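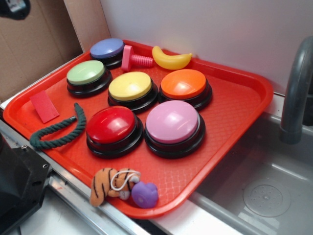
The tray by the sink, station two.

Minutes of the October catch-up, Deltthorpe bench group
Taken by Chaminda Pathirana (my turn again, so forgive the typing)

In the room: Kavinda Pathirana (chair), Kasun Sivakumar, Selvaraj Gazi, me. Loïc Besson was on the phone from Bruvanthorpe and dropped off twice.

We got going at 2:10 p.m. Last month's minutes were fine apart from the spelling of Mwakalinga, which I got wrong in two different ways. Fixed now.

1. The grip fault at station two

This took up most of the hour, so I'll try to get it all down.

Kasun went first as he was on shift. The arm was on the button-and-toy tray, the one with the six buzzers and the small stuff tucked in between them. It had been told to take the plush tiger off the front rim. It closed on the tiger, started to lift, and then the gripper just stopped answering. The arm kept going! So we had a gripper locked shut at full force and an arm carrying on with its path as if all was well, heading for the sink side. Kasun hit the stop. He thinks the faucet would have been next, and I believe him.

No one was hurt and nothing got broken. The tiger is fine (Selvaraj asked, and it's in the minutes now).

Kavinda wanted to know why the arm didn't stop by itself. Selvaraj has been through the log and his answer is that the arm only checks on the gripper at the start of a move. If the gripper goes quiet halfway through, the arm doesn't find out until the next move begins. He finds this pretty alarming and so do I. We all thought it was checking the whole time. I've been telling new people that it does, and I'll go back and put that right with them.

As for why the gripper went quiet in the first place, we have two ideas and didn't settle it:

Selvaraj thinks it's the cable at the wrist. The gripper had done 3,000 closes on that cable and the Vemell sheet we keep in the drawer says to swap at 2,000. We missed it – the count was on the old whiteboard and didn't get copied when we moved benches.

Kasun thinks it's the thin white cord on the tiger. It's looped around the head, and if a bit of it got into the finger joint the motor could have pulled too much current and tripped. He didn't see that happen, and when he got the tiger out the cord was on it the same as before, so it's a guess. Loïc said he has seen a trip like that at Bruvanthorpe with a bootlace. Then the phone cut out, so we never heard the end of the bootlace story.

Kavinda said both could be true and she'd like the cable out and tested before anyone argues any further. Fair enough.

2. How close we are to the sink

I brought this one up. The tray sits right up against the basin and I've never loved it. Buzzers with electronics inside them, a powered gripper, a faucet. Kasun says the water to that sink was shut off at the valve before we set up and I'm glad to hear it, but there's no tag on the valve and anyone could open it again. Selvaraj would move the whole thing to the long bench. Kavinda doesn't want to lose the calibration, which took her and Kasun most of a week.

We went back and forth for a while. Where we landed: the tray stays for now, the valve gets a lock and a tag, and the reach limit on the arm gets pulled in so it can't go past the right-hand rim of the tray. If we have one more runaway of any kind, we move, calibration or not.

3. The stop button

Kasun mentioned, almost in passing, that for a split second he looked at the tray when he wanted the stop. There's a big red dome on it, right at the front, on a black base, and the real stop is also a big red dome. I hadn't thought of that at all, and now I can't stop thinking about it. Loïc (back on the line by then) said to take the red one out of the set. Kavinda would rather keep all the colors, as the Mwakalinga runs call for them by name. We agreed to mount the real stop on a yellow board at elbow height, on the operator's side, well away from the tray. Selvaraj will do a few practice drills with each of us.

4. Runs lost

There were 27 runs from that shift before the fault. Selvaraj would like to keep them. Kavinda says keep them but mark them, in case the cable was already going bad. Done that way.

To do

Pull and test the wrist cable, fit a new one – Selvaraj
Gripper check all through the move, with a hard stop if it goes quiet – Kasun, with Loïc helping
Lock and tag on the valve, new reach limit – Kavinda
Yellow board for the stop – Kasun
Close count moved into the shared log, with a warning at 2,000 – me

Station two stays off until the first three are done. Station one can carry on, with someone standing at the stop.

We wrapped up at 3:20 p.m. Next one is in November, same room, and Loïc is going to try a different phone.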